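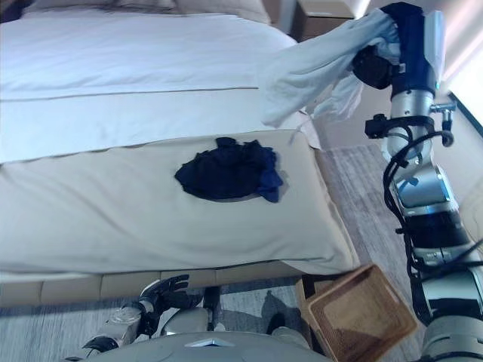 Can you teach first-year rate laws with the Ullura colorimeter kit and nothing else?
You can teach most of them, as long as you make up your own solutions and are patient with the calibration.

I have been running general chemistry labs long enough to have worn out two generations of colorimeters, so when our department was offered the Ullura at the start of the spring term I was glad to take it and a little suspicious of it too. Simard, the supplier, sent it as item 1396 with a printed booklet, a cable, a sample holder and a set of cuvettes. I read the booklet over breakfast, the way my old adviser taught me to, and then read it again that evening with a pencil, which is when I noticed that the section on blanks comes after the section on samples. Students will do things in the order you print them! I wrote myself a note and taped it to the lid.

The first thing we tried was the fading of crystal violet in base, which is an old friend to anybody who has taught this course. You mix, you start the clock, and you watch the absorbance come down. The Ullura takes a reading every three seconds, and with fresh solutions the plot of the natural log against time came out as straight as I could wish for. I let two sections of students run it, and even the pairs who were slow getting the lid down had enough points left to fit a decent line.
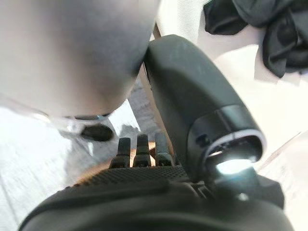

A close view, with a glossy, clear surface catching the light.

Calibration is where I lost my afternoon. The booklet asks for a single blank and one standard, and that is fine in the middle of the range, but at low absorbance the readings wander. I ended up making a series of standards in 100 mL flasks and doing a proper Beer's law plot, and after that we got along very well -- though I would have liked the software to let me save the curve under a name I could recognize the following week. It gives you a date and that's all. Mine is labeled Apr 1, 2023, and I have been asked more than once if it's a joke.

The lamp also needs time to settle. I tell my students to switch it on before they put on their goggles and hunt for a pen, and by the time everyone has found a partner it's ready. 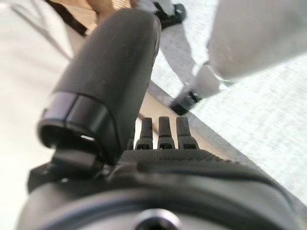

Cuvettes, spares and the price

The cuvettes in the box are serviceable. They scratch if you dry them with paper towels, so buy lens tissue and be strict. Spares come from Jeltia in packs of 50, and they fit the holder snugly. The kit costs less than the bench instrument it replaced in our lab, and I could put one at every station instead of having a line of fidgety people waiting by the window. For me that mattered more than the last decimal place. If you teach physical chemistry to juniors and want anything fast, you'll need something else, because a reaction that's finished in a few seconds is finished before this little instrument has properly looked at it. 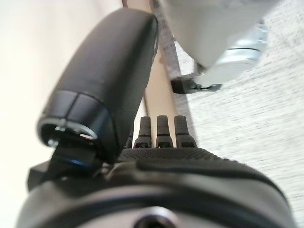 Isla Yule wrote in to say that she had the same wandering readings at low absorbance, and that hers calmed down once she stopped setting the kit next to the hot plate. She also runs the iodine and acetone reaction on it and finds it behaves nicely in the blue setting. I haven't tried that one yet, but I have the acetone, and there are a couple of lab periods left in April.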